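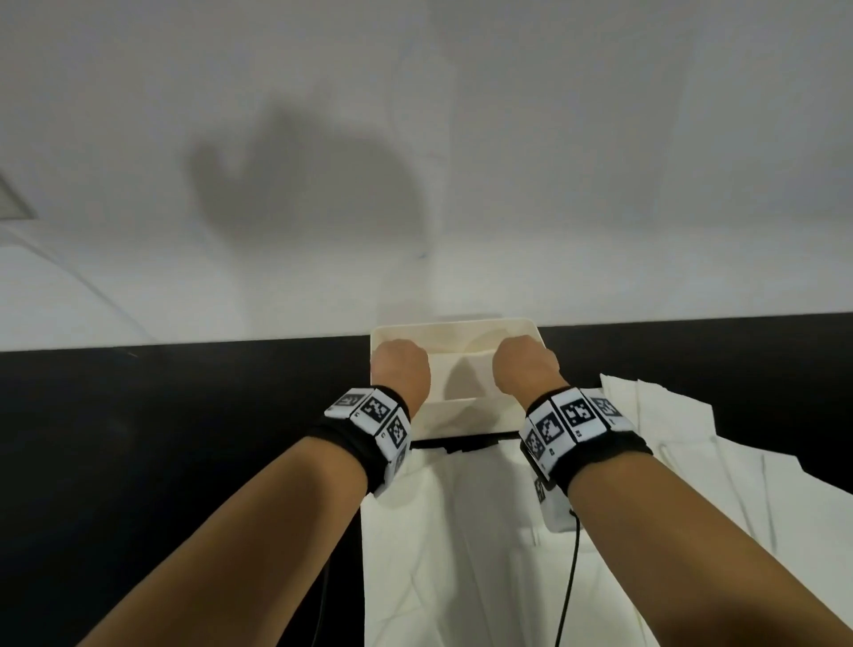
4.2 Where people put their hands on a tray

I have to admit that when we planned the household tasks for the Norkthorpe study, the tray was meant to be the easy one. Folding got a whole chapter of planning, packing got another, and the tray got a line on the task sheet: "take hold of the tray and move it." Then Golnar Sharifi and I sat down with the recordings in May and spent most of our time arguing about the tray.

Figure 3. Both hands closed at the front of the shallow tray, left fist at the corner and right fist further along. Marker bands on both wrists.

What caught us first was how lopsided a two-handed hold can be. I'd always pictured people carrying a tray like a waiter in a cartoon, one hand dead center on each short side. In Figure 3 the left fist is right up against the front left corner, and the right one rests on the front right portion, with the tray at the far edge of the table and the wall just behind it. A wall like that makes the back rim awkward to get at, and we think it does a lot to pull the hands forward. I'd love to say we designed it that way (we didn't, the table simply ended up there when we set up the room).

We coded 141 tray holds in all, using the hand categories from Gravine with two changes of our own. The first was to split "front" into corner and edge, which Golnar wanted from the beginning and I resisted for far too long. The second was to add a category for closed hands. A fist at the rim can be a grip or a push, and from a single still it's very hard to say which! So in the coding we wrote down where the hand was and how closed it was, and we left the purpose blank unless the movement before and after made it plain.

The tray itself matters more than I expected. Ours is cream plastic, open and shallow, with rounded corners and a raised rim, the sort of thing you might keep mail or cutlery in. Rounded corners don't give the palm much of an edge to settle against, and a shallow wall leaves little room for the fingers. In the pilot we used a deeper tray and people talked about it quite differently – they called it a box and wanted to pick it up from underneath. Nobody who used the shallow one called it a box, and I still find that funny.

We also laid a flat white sheet in front of the tray, as in the folding task, so that the two setups would look alike. Roya Arabzadeh raised a fair point about this when she read our draft. A pale sheet on a black table makes a kind of landing strip, and people may treat it as the place where the tray is supposed to go, even when the instructions don't mention it. We can't rule that out. The Shokri kitchen sessions used a bare table, and the comparison in Section 4.4 is the closest we can get to an answer with the recordings we have.

One more note on the coding, for anyone who wants to repeat it. Golnar and I each coded 100 of the holds on our own before we compared sheets, and most of our disagreements were over corner versus edge on the right hand. We settled those by going with whichever part of the rim was nearest the knuckle of the index finger. It's a slightly arbitrary rule, but it was easy to apply and we kept it for the packing trays in the next section as well.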